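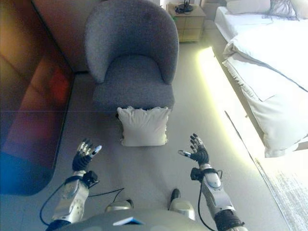 Itsuki Kikuchi asked that the previous minutes be corrected before approval, as the Skirkano campaign had been recorded as closed when it was only paused until December. The correction was accepted and the minutes were approved.

Valtgate Tabletop Society
Regular meeting, April 25, 2024

1. Membership and library
The society has 386 members on its books. The game library now holds 200 titles. Overdue rulebooks are to be returned by the next meeting.

2. Open game day at Evthorpe
The hall is booked for the full day. Each table will seat up to 15 players for the shared Caldeira adventure, with two game masters per table. Pre-made characters will be provided at first level. Players may bring their own dice and miniatures.

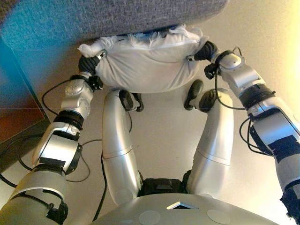

Two game masters to a table would slow combat down, one member objected, unless the second handled initiative and nothing else. After discussion it was agreed that the second game master will track initiative and answer rules questions – the story remains with the first.

3. House rules
A motion to allow characters from earlier campaigns at the game day was put to a vote and failed. A motion to permit rerolls of starting hit points carried.

4. Other business
The Skirkano maps will be redrawn on a larger grid. The meeting closed at 9:10 p.m.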